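How Do You Teach a Robot to Tidy Up?

Imagine your hands were two big black fingers. Could you still pick up a bandage? Robots have to learn that, and the best way is to show them! At a workshop called Plindgate, a person steers the robot arms by remote control while small cameras near the grippers record every move.
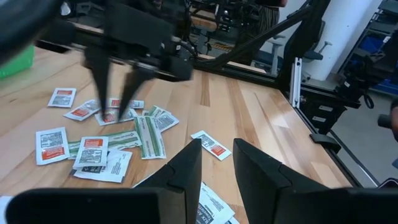

Does the robot get it after one try?

It needs lots of tries, because each one is a little different. Glória Correia, who teaches robots at Plindgate, recorded the same sorting job 800 times in May.

The job sounds easy. Take a packet from a messy pile, carry it over, and drop it in the right basket. But packets are thin and slippery, and they love to hide under each other – just like socks in a drawer!

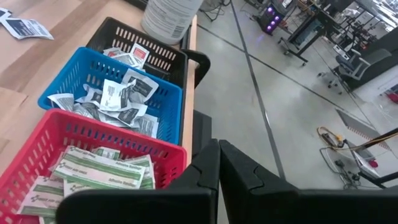

Three baskets with packets in them. The bandages are in the red one.

When you steer a robot, you have to slow way down. Glória's first try took her 20 minutes! Her friend Farzad Rashti kept squeezing too early and grabbing nothing but air.

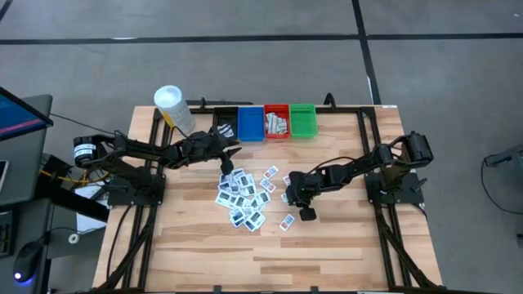
Having 2 arms means twice as much to think about. New drivers often forget one arm while they watch the other. A good trick is to let one gripper hold on to a card, up above the table, while the other waits low beside the pile. Then you switch your eyes from left to right and carry on.

After all that practice, a computer studies the recordings and looks for patterns. Where did the fingers go? When did they close? Then the robot gets to try by itself – and that's the really exciting part! 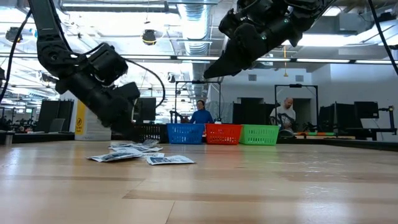
Two robot arms over the table, with four baskets at the back.

Want to try it at home? Pick up playing cards with two wooden spoons while a friend tells you which way to move.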